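**Faux brick panels in a rental: regrets?** (Walls & Floors)

---

**mortar_combat** wrote:

My landlord has given written permission for "decorative wall treatment, reversible," and I intend to take him at his word before he looks up either of those terms. The plan is textured faux brick panels on the long wall of the kitchen, which is currently the color of a manila envelope.

The wall is 148 inches wide and 80 inches high, with one inside corner and a window that was installed by someone in a hurry. I've narrowed it to the Fleka panels in light gray or the Bellamy ones in white. The Fleka are cheaper. The Bellamy have a nicer website. I've been indoors a long time and I'm ready to be talked into anything.

Questions: does it look like brick, does it come off again, and what do you do in the corners?

---

**grout_expectations** wrote:

1. From the couch, yes. From the sink, no.
2. Everything comes off again. Sometimes the paint comes with it.
3. Corners are where these jobs go to die. The courses have to meet at the same height on both walls or your eye will go straight there every morning for the rest of your lease. Most people miss by half a brick and then buy a tall plant.

Go gray. White brick shows every drop of spaghetti sauce.

---

**Dunmovin61** wrote:

Disagree on the plant. Disagree on gray too, but let's do corners first. You don't need to match anything if you cover the joint with a metal strip or post. Line up your first row, run the panels into the post from both sides, go have lunch.
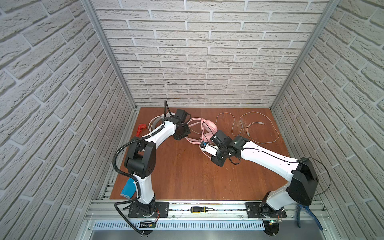

*Light gray brick panels, aluminum posts in the back corners.*

Skip the foam corner pieces they sell to go with the panels. I used them in my den and they looked like a castle at a mini golf course.

---

**grout_expectations** wrote:

A metal post in a kitchen corner. Very cozy. Will there be a loading dock?

---

**Dunmovin61** wrote:

People pay extra for that look. They call it a loft.

---

**mortar_combat** wrote:

I'd like a loft. I have a second floor over a dry cleaner, so I'm partway there.

Can someone tell me about glue? The Fotlow adhesive claims to be "removable" in large letters and then has a paragraph in very small letters.

---

**pinetar_and_feathers** wrote:

Read the small paragraph. I did a hallway with Fotlow and it is removable in the sense that a tooth is removable. Hang the panels on thin plywood, screw the plywood to the studs, and when you leave you have 8 holes to fill instead of a wall to replace.

Also buy white. Gray mortar lines on a white panel give you the depth without making the room feel like a parking garage.
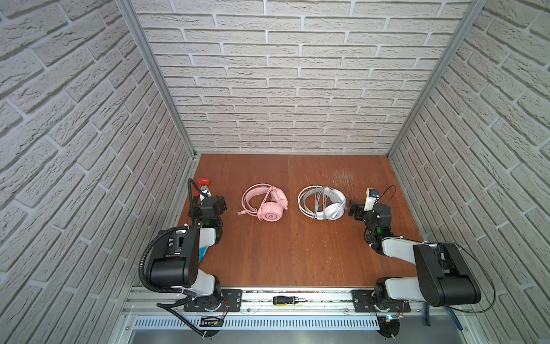
*White panels with the mortar lines reading light gray. Reddish-brown wood goes well with it, scuffs and all.*

---

**grout_expectations** wrote:

I'll give you the wood. A reddish-brown counter would warm up either color. I still say sauce.

---

**pinetar_and_feathers** wrote:

How are you eating spaghetti?

---

**Dunmovin61** wrote:

Plywood adds thickness, so now the outlet covers sit in a little canyon and you need box extenders. It's not hard, but it's a second trip to the store, and last month I stood in line so long at Drosden's that I got to know the cart.

Order the extenders with the panels. Turn the breaker off before you touch the outlets, and if the wiring looks older than you are, get an electrician.

---

**mortar_combat** wrote:

Update, Tuesday, April 28, 2020: white panels ordered, plywood ordered, box extenders ordered, two lengths of aluminum angle for the corner. Fleka makes a white after all, so the nicer website loses. Delivery is "June," no day given.

Landlord asked what "treatment" I'd settled on and I said "brick." He has not replied.

---

**grout_expectations** wrote:

Post photos when it's up. Include the stove side.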